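分类：实验室日志 / 机械臂工位 / 故障与安全

五月 工位日志：夹爪掉线重连后自己合上

上午 9:20

先把事情写下来，细节趁还记得。

昨天收工前 Adhiambo 在铝型材框那边理线，臂停在悬停位，夹爪张开，界面上是“已暂停”。她手从框的左边伸进去拨线，夹爪突然合了。夹到中指指甲边上，没破，红了一道，按了急停以后手指还抽不出来，是 Rostam 把舵机供电拔了才松的。全程大概就几秒，但是这几秒很难看。

她说没事，今天也正常来了。指甲边上有点瘀。已经让她去登记了，登记单在 Shirin 那里，编号回头补到这页。

要查两件事，别混在一起：
一，暂停状态下夹爪为什么会动。
二，按了急停为什么夹爪还咬着。

第二件其实我们早就知道一半，当初图省事没改，这个后面单独写。

今天工位挂牌，没我或者 Shirin 在场不上电。牌子挂在电源插排上，不要挂在显示器上，上次挂显示器上没人看。

9:45

捞日志。控制器（Orkau 那块）自己的环形缓存已经被冲掉了，昨天拔电以后有人又上过一次电，不追究是谁，以后出事先导日志再动别的。还好上位机这边有一份，从昨天中午开机到拔电，总线报文异常条目 3,104 条。平时一天下来也就零零星星几行，看的时候都当噪声滑过去了。

按舵机 ID 分：
— 底座、肩、肘：基本干净
— 腕部两个：有一些，成串出现
— 夹爪那个：绝大多数都是它的

其中“应答超时”621 条，剩下的是校验错和重发。超时不是均匀分布的，一坨一坨，每坨前后都能对上腕子转动的时间段。停着不动的时候几乎没有。唯独最后那一坨是在暂停以后，臂没动，Adhiambo 在理线。

所以第一反应：线。她碰到线了，或者碰到跟线连着的东西。

Keyvan 不同意，他觉得是舵机过热保护。夹爪舵机昨天最高读数 59 度，报警门限比这个高，离保护还有距离。不过他说的也不是没道理，昨天连着跑了一下午夹线任务，夹持力一直给着，舵机壳子摸起来烫手。先记着，不排除。

10:10

复现之前先把规矩定好（写给今天所有碰这台的人）：

手不进夹爪行程。要拨线用塑料棒，抽屉里那根。
舵机供电单独拉一个开关出来，放在操作的人左手边。
一个人操作，一个人看开关，看开关的人不看屏幕不聊天。
夹爪限流调到最低能夹住线的值，不许为了“夹稳一点”往上加。

Kianoush 问能不能把手指拆了再复现，这样最安全。想了一下，拆了负载不一样，而且合没合上看不清楚。折中：先拆着手指看编码器读数有没有跳，有跳再装回去看实际动作。

10:40

拆手指，上电，暂停，塑料棒拨线。

拨控制器那头的接头：没反应。
拨底下长的那根：没反应。
拨腕子和舵机之间那个小U形弯：有了。轻轻往下压一点，界面上夹爪状态灰一下又亮，编码器读数随即变了，往闭合方向走，走到头。

再来。压，灰，亮，走。松开手张回去，再压，又走。

压六次走五次。第六次灰了以后没回来，要重新扫描才认到。

好，第一件事的“外因”有了，就在这个小弯上。线在这里弯得太急，腕子每转一次就折一次。内因还没有，掉线归掉线，掉线重连不应该动。一个被暂停的关节，断开再连上，应该老老实实呆着。

11:15

看驱动代码。Rostam 负责看，我在旁边翻改动记录。

找到了，不难找。重连函数里，认到舵机之后会做三件事：写增益，写限流，写目标位置。写目标位置那行取的是“最近一次下发的目标”。问题在于暂停的时候我们并没有把目标刷新成当前位置，暂停只是停了轨迹发送。夹爪“最近一次下发的目标”是任务里的闭合。张开那一下是 Adhiambo 在界面上点的手动张开，手动张开走的是另一条路，直接写寄存器，不更新那个缓存。

也就是：
任务发闭合 → 缓存=闭合
暂停
手动张开 → 舵机张开，缓存还是闭合
掉线
重连 → 把缓存写下去 → 合上

就这么一条链子。每一环单独看都说得过去，写重连的人（我）当时想的是臂在空中掉线，回来以后要接着撑住，不然会往下栽。手动张开那条路是后来 Kianoush 加的调试按钮，加的时候说临时用一下。

临时用了大半年。

11:40

Keyvan 还是想看热的因素。行，给他时间。他的想法是热了以后接头里端子松，接触变差，所以下午超时比上午多。查了一下分布，下午确实多，可是下午腕子转得也多，任务换成夹线以后腕部动作幅度大了不少。两个因素缠在一起，从现有日志分不开。

他打算下午冷机热机各跑一遍同样的腕部动作。不夹东西，只转腕。我同意，条件是手指先别装。

午饭。

13:20

装回手指。Shirin 在场，她看开关。要看的是完整的情况：手指装着，夹着线，掉线，重连，再看按急停会怎样。

任务沿用昨天的：蓝布铺底，型材框放中间，夹爪把线竖着捏住。插头朝上。
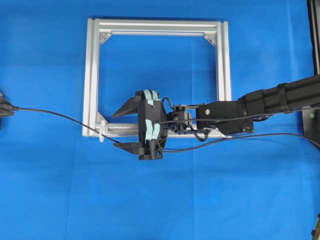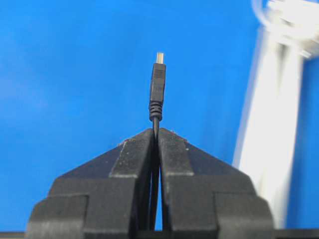
夹着线的时候压小弯，重连写下去的还是闭合，手上看不出变化，本来就合着。电流有个尖，比稳态高出一截，随后落回去。说明重连时限流写得比目标晚，中间有一小段是按舵机默认限流在走的。默认限流比我们设的大得多。这个之前没想到，Shirin 看曲线看出来的。

顺序问题，改起来容易：先写限流，再写增益，最后才谈目标。可是昨天夹到手那一下，很可能用的就是默认限流。所以才抽不出来。想到这里有点后背发凉，那个默认值夹硬塑料件都能留印。

记一笔：重连时写寄存器的顺序，作为独立问题开单，不要并到“目标缓存”那张单里，不然改了一个关单，另一个就没人管了。

13:50

急停。

我们这台急停按下去干什么，画一遍（字写得乱，Rostam 说看不懂，我用文字再写一次）：

急停按钮 → 控制器输入 → 控制器停止转发轨迹 → 臂各关节保持当前位置，带力
夹爪 → 同样保持当前目标，带力

就是说急停不断电，是“冻住”。当时选冻住的理由是断电臂会掉下来，砸工件砸手都有可能。对臂来说这个选择我现在仍然觉得可以讨论。对夹爪来说是错的，夹爪冻住等于咬住不放，人在里面的时候最需要的就是它松。

但是也不能简单粗暴改成“急停即张开”。Kianoush 提的反例：夹着有分量的东西悬在高处，一按急停东西掉了，下面要是有手呢。我们这里夹的都是线和小接头，掉了无所谓，可 Vlček 那边的同事借过这套代码去夹别的，默认值不能只照着我们自己的桌子来写。

讨论了一阵，先这样：
— 急停：夹爪卸力，不主动张开，扭矩关掉。这个齿轮箱能反推，卸力以后手指用手掰得开。
— 另外给一个“释放”键，主动张开，单独的，和急停挨着但是不同颜色。
— 臂：暂时维持冻住，等配重或者带抱闸的方案再说。

要验证“掰得开”这个说法。不能靠记忆，试。

14:15

试了。夹海绵块，急停（改过的版本，Rostam 在本地改的，还没提交），掰手指。冷机好掰。海绵块夹得紧的时候，卸力以后能感觉到回弹自己松开一点，剩下的用两根手指就能推开。

热机等 Keyvan 跑完再试。

顺带发现：断开总线的状态下按急停，夹爪收不到卸力指令。废话，线都断了怎么收。也就是最坏的情况是：掉线 → 没回来 → 舵机按最后收到的目标一直咬着 → 急停管不到它。只能拔电。昨天拔电能松，是因为真断电了。

所以软件怎么改都不够，要有一路硬的。供电线上串继电器，急停直接切夹爪舵机的电，不经过控制器。臂的供电不动。这要把夹爪舵机的供电从腕部菊花链里拆出来单独走，又多一根线，线已经够多的了……但是没有别的办法。Shirin 也是这个意见，她的原话是在继电器装上之前这台不许有人手进去，没得商量。同意。

继电器和线材 Kianoush 去翻 Emov 那个旧工位的料盒，那边拆下来的一堆应该有能用的。额定电流自己量，别信盒子外面贴的标签。

15:00

Keyvan 结果。

冷机：转腕，超时有，集中在腕子转到一侧极限附近。
热机：同样动作，超时数差不多，位置也差不多。

他自己说热不是主因，认了。不过他顺手把小弯那一段的外皮剥开看了，四芯里面信号那根绝缘皮已经磨亮，捏着能感觉到里面铜丝断了几股，还剩几股连着。拉直通，弯下去就断断续续。这就都对上了。断的位置在接头出来一点点的地方，正是弯最急的点。

这根线装上去的时候是直接从舵机套装里拿的，短，没余量，只能那么折着走。换长一号的，让弯大一点，离开接头先直走一段再弯，绑的时候别绑在活动的那一侧。剥下来的旧线装袋，贴了标签，放证物抽屉（就是最下面那个），谁也别顺手扔掉。

15:20

换线以后跑转腕，超时没了。真的一条都没有。跑了好一会儿，异常条目里只剩开机扫描那几行。

但是！换了线不等于修好了。线以后还会断的，断了以后的行为才是要修的东西。写在这里提醒自己，我这个人看到日志干净了就想收工。

15:35 代码改动清单，Rostam 提，我审

1. 暂停时把所有关节的目标缓存刷成当前实测位置，夹爪也算。
2. 手动按钮不再直接写寄存器，统一走下发函数。直接写的那条路删掉，不是注释掉，是删掉。
3. 重连分两种：臂关节，先读当前位置，以当前位置为目标上力；夹爪，重连后默认不上力，等人在界面上确认。
4. 重连写入顺序：扭矩关 → 限流 → 增益 → 目标 → 扭矩开。中间任何一步没收到应答就停在扭矩关。
5. 超时计数上界面，超过门限变黄。现在是只进日志，日志没人看，昨天那么多条就是证据。
6. “已暂停”三个字改掉。它让人以为机器不会动。改成什么还没想好，Adhiambo 建议写“轨迹停止，舵机带力”，长是长了点，意思对。就用她的。

第三条臂关节那里 Rostam 有疑问：掉线期间臂如果下沉了，以当前位置为目标就会停在沉下去的地方，后面的轨迹接不上。接不上就接不上，任务报错退出，人来处理。不许自己追回去。追回去的那一下就是会打到人的一下。

16:10

审第一版。打回去两处。

重连里读当前位置那一步，读失败的时候返回的是零，然后零就被当成当前位置用了。零对夹爪来说是哪头？全闭。差一点又挖了个同样的坑。改成读失败直接抛，不给默认值。

另一处是门限写死在界面代码里，挪到配置。小事。

16:30

第二版上机，重新做上午的试验。手指装着，海绵块放在旁边备用，人手不进。没法再去压小弯了，新线不肯断，于是在总线上串了一个按钮开关，按一下断，松开接上，比压线好用得多，早该做一个。

— 暂停 + 手动张开 + 断开再接：夹爪不动，界面弹确认。对。
— 暂停 + 夹着海绵 + 断开再接：海绵松了，因为重连后不上力。对，这是我们要的，虽然看着像故障。
— 运行中断开再接：任务退出，臂停在原地带力。对。
— 运行中断开不接，按急停：臂冻住，夹爪咬着不放。已知，等继电器。
— 快速连着按断/接：有一回界面确认框弹了两个叠在一起，点掉上面那个下面那个还在。不危险，但是要修，点错框的时候人会烦，人一烦就乱点。

热机掰手指也补了：比冷机涩一点，掰得开。Keyvan 掰的，我掰的，都行。让 Adhiambo 也试，她有点犹豫，说今天先不试。没勉强。

17:05

跟 Adhiambo 单独聊了几句。她说昨天伸手之前看过屏幕，看到暂停才伸的，手也是按我们教的从侧面进，没犯规。确实没犯规，是规矩和界面错了。报告里要这样写，不要写“操作人员未注意”之类的话，我见过太多这种报告。操作规程里“暂停后可进入工作区理线”那句今天就划掉，改成断舵机供电后方可进入，纸质的那份我已经用红笔划了，电子版 Shirin 改。

她另外提了一点，理线这件事本身频率太高。线在布上会跑，底下那根长的每轮都要拨一下，不然会被夹爪扫到。也就是一下午伸了很多次手。减少伸手的次数比每次伸手都安全更管用。线走向要重新布，框外面加两个压线的，贴着布面固定住，别让它自己漂。这个归 Kianoush。

17:30

Clellell 项目那边来问进度，说他们的采集排期压在我们后面。回了：继电器没装好之前不恢复。对方问能不能先跑不需要人伸手的部分。理论上可以，但我知道跑着跑着就会有人伸手，所以不行。语气可能硬了点，明天再补一句解释。

今天没做完的：

— 继电器，料找到了没装，接线图我晚上画
— 夹爪供电单独走线，要量长度，留弯的余量，吃一堑长一智
— 双弹框
— “释放”键，颜色没定，反正不要红的
— 舵机默认限流能不能写进 EEPROM 改小，这样就算一切都没写成功，它自己上电也是小力。Rostam 说手册里那一页写得含糊，要试。拿备用舵机试，不要拿机上那个试
— 另外一台臂同样的线同样的走法，一根都没检查过！！明早第一件事，查完之前那台也挂牌

还有一个没解释清楚的：昨天最后那一坨超时，夹在里面有几条是腕部那个舵机的，而不是夹爪的。断的那一股在夹爪支路上，按理不该影响上游。Keyvan 的说法是半断不断的时候往总线上灌毛刺，把别人的应答也冲掉了。有可能。也可能腕部那头还有一个接触不好的端子，被夹爪的问题盖住了。今天换线后腕部也干净了，偏向 Keyvan 的说法，但没有证实。示波器在隔壁，借到了就挂上看一眼，拿旧线接回去看。

17:50

关电，牌子还挂着。登记单 Shirin 说已经交了，编号她没带在身上。上位机日志拷了两份，一份在共享盘“夹爪_五月”目录，一份在我这。控制器缓存今天的也导了。

蓝布和框没收，保持原样，明天还要接着量线。

18:15 补

回头看去年的本子，有一条：“夹爪偶发自动闭合，重启后消失，未复现。”我的字。当时没往下追。那会儿手动张开按钮刚加上去不久。

以后“未复现”三个字后面必须写当时日志存哪了，没存就写没存。这一条加到日志模板里。

次日 8:40

先看另一台臂。线剥不剥都能看出来，小弯那里外皮已经发白，比出事这台轻，摇的时候没掉线，但是总线计数里有超时。换。旧线同样装袋贴标签。

顺便问了一圈，这种走法是谁开始的。没有谁，第一台这么装的，第二台照着第一台装的。装配说明里没有写这一段线怎么走，只有一张图，图上那一段正好被支架挡住。说明里补一节。

9:30 继电器装上了。急停按下，夹爪舵机掉电，听得到响。总线断着的时候按，也掉。十字交叉试了总线通/断、暂停/运行、夹着/空着，每种都掉。急停复位之后夹爪舵机上电，按新的重连流程走，不上力，弹确认。这部分我很满意。

有一个副作用，夹爪舵机掉电时上位机会当成总线故障报一串红字，急停的提示被淹在里面。要先判急停再报总线。Rostam 在改。

10:20 备用舵机写默认限流，写进去了，断电再上还在。再断再上，还在。机上两个下午换着写，写完各读一遍，读数抄到配置页。

恢复运行的条件（Shirin 定的，贴墙上）：另一台臂也装继电器；规程新版打印出来每人签；Adhiambo 看过新界面觉得看得懂。最后一条是我加的，Shirin 同意。

示波器还没借到，隔壁在用。

——

相关日志
· 腕部舵机更换与零位重标
· 夹爪手指打印件开裂，第二批
· 急停回路接线图（旧版，勿用）
· 布面反光导致定位漂移
· 总线断续测试小盒子的做法

最近更新
· 装配说明补充：腕部走线
· 夹爪_五月 日志目录索引

本页内容仅供实验室内部查阅 | 修改请联系工位负责人 | 返回顶部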